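Kedbridge Toy and Game Room – Gallery

Updated August 26, 2019

Welcome, and do come in. If you have never been to see us, we are the long room above the old seed merchant's in Kedbridge, up the stairs with the green handrail, and we have been lending out toys, puzzles and building sets for 10 years now. Every summer, when the families are away and the shelves are full again, we have a proper sort-out, and every summer somebody asks whether we could put a few words and pictures up for those who can't get to us in person. So we have done just that, although I'm afraid there are a good many more words than pictures at the moment (the rest of the gallery will follow in September, once I have had a chance to sit down with it).

This part of the page is given over to the small blocks. They are the humblest things we lend and, I would say, very nearly the best loved. We have 600 of them in the catalogue, in plain colours for the most part, and they go out in drawstring bags with a card tied to the neck. Children build with them, naturally, but we have also known them turn up as counters, as coal for a toy railway, and as the heavy end of a home-made pair of scales. The Jilska set is the oldest we have, and it came to us in a biscuit tin from a school that was closing. I still keep the tin, which is dented on one side and smells very faintly of ginger.

Sorting them is slow work and I must say I enjoy it. You want a good flat surface and a pot of tea at a safe distance, and then you simply spread things out and look at them. Black ones are the hardest to judge on a dull afternoon, as every mark hides itself until you tip the block towards the window. Against pale wood they show up beautifully.

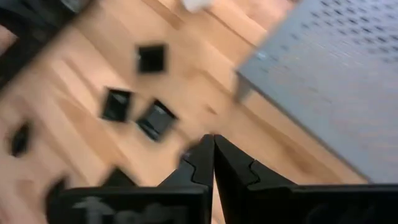 Three little black blocks on the honey-coloured wood, with the light catching the top of one of them.

I am very fond of the way the long planks run off at a slant behind them – such a warm colour, and so much kinder to the eye than the grey cloth we used to sort on. Anyone who remembers the grey cloth will know what I mean. It has gone to be a dust sheet.

A few notes for borrowers while I am here. A bag of blocks may be kept for 5 weeks, and you are welcome to renew it if nobody else has put their name down. Please don't soak the painted ones. A damp cloth and a dry towel will do perfectly well, and if something sticky has got into the corners, bring the bag back as it is and we will see to it. Odd blocks found under the sofa months afterwards can be posted through the door at any time, in an envelope if you have one. There is no charge and no telling-off, and we are always pleased to see them!

The next pictures to go up will be of the Flimix marble run, which has a new base at last, and then the Grigaitė jigsaws, for which I have had more requests than I can answer. Those take up rather a lot of table, so they will have to wait until the blocks are back in their bags.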